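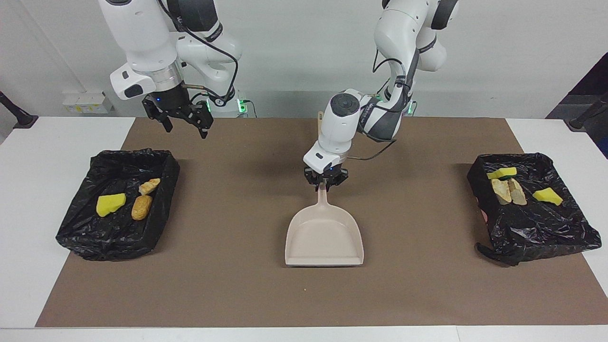 Colour field weaving

Colour field weaving is the name given to a loose family of wall-hung textiles in which big, flat areas of colour do most of the work and the pattern, if there is one, stays out of the way. I've been looking at these things since art school and I still find them hard to write up in a tidy way, so bear with me. The short version is that painters spent years staining canvas with thin washes of colour, and weavers (who'd been putting colour into cloth all along, thank you very much) took a long look and thought, well, we can do that too.

Origins

The painting side of the story is well covered elsewhere, so I'll skip most of it. What matters for us is that stained canvas made people notice the cloth under the paint. Once you've stood close enough to see the weave coming through a wash of blue, it's a pretty small step to asking what happens when the blue is in the thread from the start.

The weavers who took that step came from all over the place. Some had trained in tapestry workshops and were sick of copying other people's drawings. Others came from the rug trade, or from dyeing, and had never thought of themselves as artists at all. I'd be wary of any book that tells you there was one founder, or one city where it all began. I own two that do, and they name different cities!

Materials and method

Wool is the usual choice. It takes dye deeply and it has a soft, slightly furry surface that swallows light, so a large red panel looks red all the way in. Linen gives you a drier, flatter colour and a sharper edge. Silk is lovely but it throws light back at you, and a lot of weavers feel that spoils the stillness they're after (I don't agree, but I'm outnumbered).

Most pieces are plain weave with the warp completely covered, so all the colour you see belongs to the weft. Where two colours meet, the weaver has a decision to make. You can leave a slit, which gives a crisp line and a little shadow. You can interlock the threads, which is stronger and a touch fuzzier. Or you can blend, by winding two or three fine strands together and swapping them out one at a time as you go up the piece. Done slowly, that last one gives you a change so gradual that you can't put your finger on where grey turned into green.

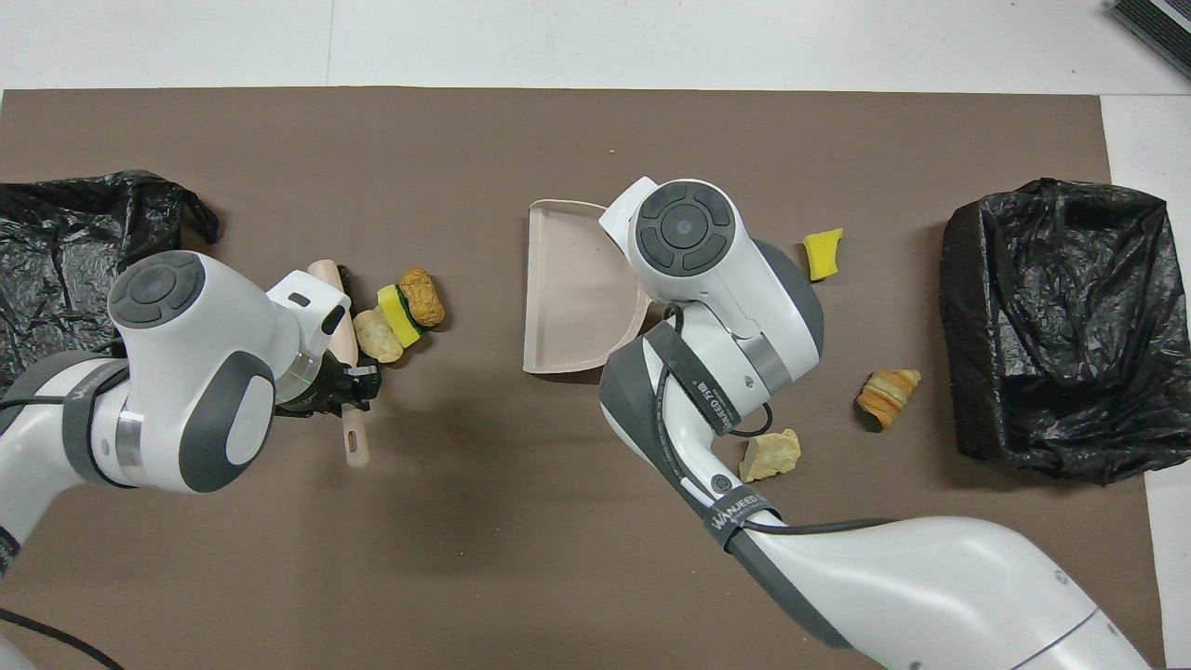
Dyeing takes nearly as long as the weaving in a lot of studios. A single panel can need far more yarn than one pot will hold, and no two pots come out quite the same. Some weavers fight this by mixing all the skeins together before they start. Others let it show, and you get those faint bands running across the surface like weather.

The Giltex panels

The group I know best is the Giltex panels, woven by Rodrigo Paiva and named after the mill that spun his yarn. He made them in a rented floor above the Janssen paint shop, on a loom 196 centimetres wide, and the width of the loom set the width of every one. The earliest are nearly all ochre and brown. Later on he got hold of some very strong blues, and you can tell he was enjoying himself.

They were first hung as a set at the Peletti Rooms one April, low on the wall and with no labels. I went twice. People stood much closer than they would to a painting, and the staff had to keep asking them not to touch. The catalogue was printed in an edition of 200 and is a pain to find now. The colour plates aren't great anyway, as the reds all come out orange.

Reception

Critics were slow to warm to this sort of work. The early complaint was that it was just painting done the long way round, and the craft magazines had the opposite gripe, that there wasn't enough weaving in it to look at. Both miss how different the things are in person. A woven field has weight, it hangs and sags a little, and it takes the echo out of a room.

Collectors have come around a bit. Small studies turn up at sale for 2,000 dollars or so less than a painting of the same size by someone equally well known, though the large panels rarely come up at all. Unitz, the textile archive, keeps dye notebooks and yarn samples from several weavers and will let you see them if you write ahead. Ask for the yarn boxes first and leave the letters for the afternoon.

See also: slit tapestry, stained canvas, weft-faced weave

Last updated June 17, 2020

2 comments
196 shares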